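Reviews > Desk and Workroom > Small Storage

Istton Slotted Wooden Box: Review

The Equipment Review Office has assessed the Istton box for use at shared work tables.

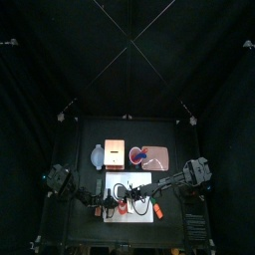 Requests for small storage have increased since August, and departments have asked whether a single item could replace the assorted cups and trays now in circulation. The box was placed on trial in two workrooms for a period of five weeks, under the supervision of Rosimeire Figueiredo.

The box is rectangular, in light wood, with a slot in its upper face and a small hole near its lower part. Staff used it chiefly for paper tickets and order slips. Its flat sides allow it to stand neatly in a row with other containers – a round cup or a bowl takes up more of the table than its capacity justifies. The finish resisted marks from ordinary handling.

Two reservations should be recorded. The slot is narrow for folded card, and retrieving slips takes longer than it should. The box is also unsuited to pens and cords. For these, a red-rimmed cup and a shallow rounded tray remain the better choice, and departments that already hold them should keep them.

At a price of 199 for a set of three, the Istton is not inexpensive. The Office nevertheless considers it suitable for tables where slips must be kept together during the day. It is not recommended as general storage.

Rating: 3 out of 5
Reviewed by Ruaridh Kinnear

Related reviews
Laltel Shallow Tray
Kisico Desk Cup, Second Edition
Tavares Mixing Bowls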